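Household Notes: Wicker Baskets and Wrapped Food
Naltlow Home Service, updated 2026-02-01

Wicker baskets are well suited to serving and carrying food that is already wrapped. They are light and easy to store. They do require some care, as the weave holds crumbs and moisture that a smooth dish would not.

Food placed directly on wicker should be dry and firm, such as whole rolls or unpeeled fruit. Sandwiches with lettuce, tomato or any spread should be wrapped before they go in. Clear plastic wrap is the usual choice — it keeps the bread soft and lets guests see the filling without opening the package.

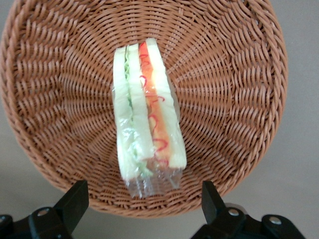
Wrap each sandwich tightly and fold the loose ends underneath. Dry lettuce leaves well before assembly, and keep wet fillings away from the outer slices. Sandwiches with meat, fish, egg or soft cheese belong in the refrigerator until serving time and should not be left out for longer than two hours. In July, or whenever the room is very warm, one hour is the limit.

Cleaning

Turn the basket upside down and tap the base. Remove remaining crumbs with a dry, soft brush, working from the center of the floor toward the rim. For stains, use a cloth dampened with mild soap and water, then wipe with clean water. Baskets with a braided rim need extra attention, as grease collects between the strands. Do not soak wicker or place it in a dishwasher.

Let the basket dry in moving air for at least 5 hours, away from radiators and direct sun.

Storage

Keep baskets on an open shelf. Do not stack heavy items inside them, and do not seal them in plastic bags. A basket with broken strands may be kept for linens but should be withdrawn from food use.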